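Occupational and Environmental Eye Health
Week 5 handout: Reading a cohort study of eye injury from workplace dust
Notes prepared by Beca Parri. Bring this with you on Tue 30 April.

Last week we finished with the layers of the cornea, and you will need them now, so have that diagram handy. This week we get to the part of the course I like best: following exposed people over time and asking what their eyes can tell us!

The case we will work through is the Wollideck study. Wollideck was a plant that bagged quicklime and cement, and Na-rae Heo's team enrolled 1,287 workers from three shifts. Of these, 213 had at least one recorded splash or heavy dust exposure to the eye during follow-up. Everyone was examined at the start and again at the end of the study.

Why lime is so nasty

Alkalis turn the fats in cell membranes into soap. Once that happens, the chemical keeps moving inward through the corneal stroma and can reach the front chamber of the eye. Acids tend to clump the surface proteins, which slows them down (hydrofluoric acid is the famous exception, and yes, it comes up every year). Lime particles add another problem. They lodge under the upper lid and go on releasing alkali, so rinsing without turning the lid out may leave the source in place.

What the examiners recorded

Visual acuity in each eye, with the person's usual glasses
Fluorescein staining of the cornea, graded 0 to 3
Clouding of the cornea
Loss of blood supply at the limbus, in clock hours
Schirmer test for tear production, in millimeters at five minutes

Please don't skip past the limbus. The stem cells that renew the corneal surface live there, and a white, bloodless limbus in the first days is a much worse sign than a red, angry-looking eye. Students are always surprised by this – a red eye can look dreadful and heal beautifully.
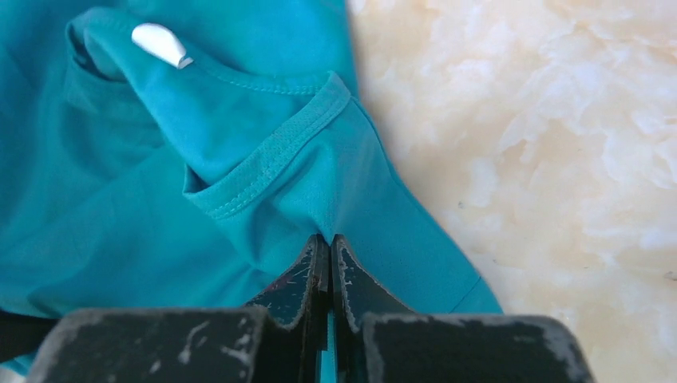 Teal knit fabric on a marble-look surface.

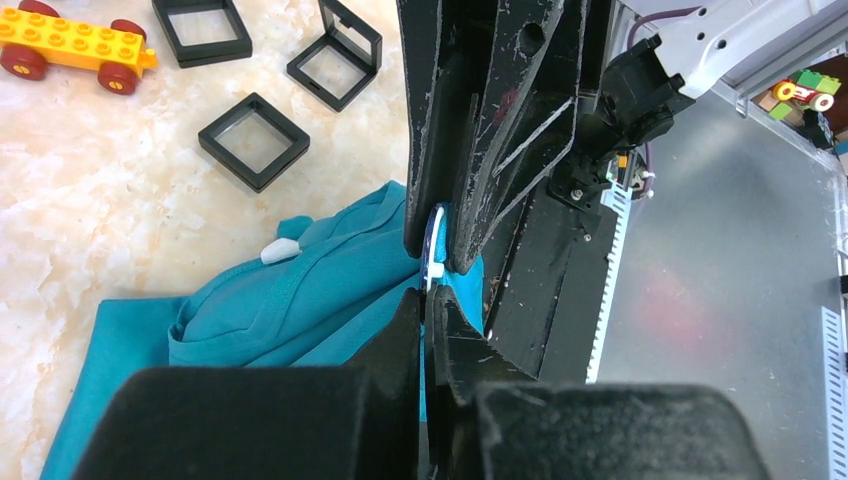
Now for exposure. The team had two sources, the first-aid book and a questionnaire at the final exam. The book missed small events that workers rinsed out themselves. The questionnaire picked up many of those, but it leaned on memory, and people with sore eyes tend to search their memory harder. That is recall bias, and you should be able to say which way it would push the relative risk.

There is also the healthy worker effect. Workers whose eyes bothered them most could ask to move to the Drusturberg site, where there was no bagging line, and those who moved were not examined again. Think about who is left!

A word on dry eye. It was the commonest late complaint in the exposed group, and it's common in plenty of people who have never been near lime. Age, contact lenses, antihistamines and dry indoor air all play a part. Before you blame the exposure, look at the comparison group.

For discussion

Work in pairs. Wendt and Justska are the two short commentaries in your reading pack, and they disagree about whether both eyes of one worker may be counted separately. Pick a side and defend it for 10 minutes, then swap. Write up your own view in no more than 600 words and hand it in by the first class in May.

Reading for next time: the chapter on limbal stem cell failure, plus the methods section of the Heo paper again, slowly this time, with a pencil.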